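Against the Fifteen-Minute Dinner

My sister gave me a cookbook for my birthday with the number 10 on the cover, big as a dinner plate. Ten minutes, every recipe. I have now cooked nine of them and the quickest took me 35 minutes, and that was eggs.

I am not a slow cook. I worked two years on the line at a place in Trindmont where you were shouted at if the onions lagged. I can chop. What I can't do is start with "1 onion, finely chopped" already sitting in a bowl, the way these recipes do. The clock in a quick recipe starts after the shopping, after the washing, after the peeling and after you have found the lid. It stops before the dishes. By that kind of bookkeeping I could run a marathon in an hour, provided you let me begin near the end.

The onions are the worst of it. Every cookbook I own says they will turn golden in five minutes. They will turn limp in five minutes. Golden takes half an hour on my stove and it took half an hour on the restaurant stove, which could have melted a bicycle. Somebody must know this. Somebody writes "five minutes" anyway, and an editor lets it through, and a tired person in a kitchen decides she's doing it wrong.

I asked Olga Abreu, who tested recipes for a small food magazine until it folded, how the times got set. She told me the testers wrote down what it took them, and then the number came back smaller. "They'd say readers won't turn the page for forty-five," she said. "So it went in at twenty-five." Did anyone complain? A few letters came in, mostly from people apologizing for being slow.
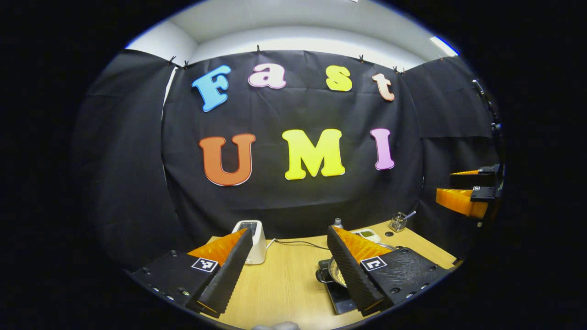 That apology bothers me more than the false number does. A cook who is told a stew takes 25 minutes, and who gets to the table after an hour with tough meat, doesn't blame the magazine. She orders in the next night. I suspect the quick recipe, which was supposed to get people back to the stove, has driven off plenty of them. I can't prove it. The people selling speed can't prove the opposite either, and they have had a long time to try.

The usual defense is that people are busy. Sure they are. My neighbor Victor Mohamedi drives nights and has two kids, and he was the first person I expected to disagree with me. He cooks a pot of beans every other day. It takes three hours, and for most of that he's asleep or looking at homework. Beans don't care. What he can't stand is the kind of dinner that needs him at the pan for the whole of its advertised twelve minutes, with one kid asking for scissors.

So we have been measuring the wrong thing. How long a dish takes matters less to me than how long it needs me standing there, and I have yet to see a cookbook print that. Baked potatoes would beat almost everything in my birthday present.

Then there are the gadgets. I have owned a Manalastas pressure pot for three years and I like it fine, but the booklet says "rice in 6 minutes" and leaves out the time it spends coming up to pressure, and the time it spends coming back down. I timed it once out of spite. I won't give the result, because it depends on how full the pot is, and I'd get letters.

I do cook fast some nights. Toast with sardines is fast. A fried egg on leftover rice is fast, and so is soup from the freezer, if you were smart enough to make it in November. None of those needs a recipe, and I think that's why they don't get books. Anything that needs a list of eleven ingredients and a photograph is going to eat your evening, whatever is printed at the top.

My sister asked last week how I was getting along with the book. I told her the lemon chicken was good, and it was. We ate it at nine-thirty.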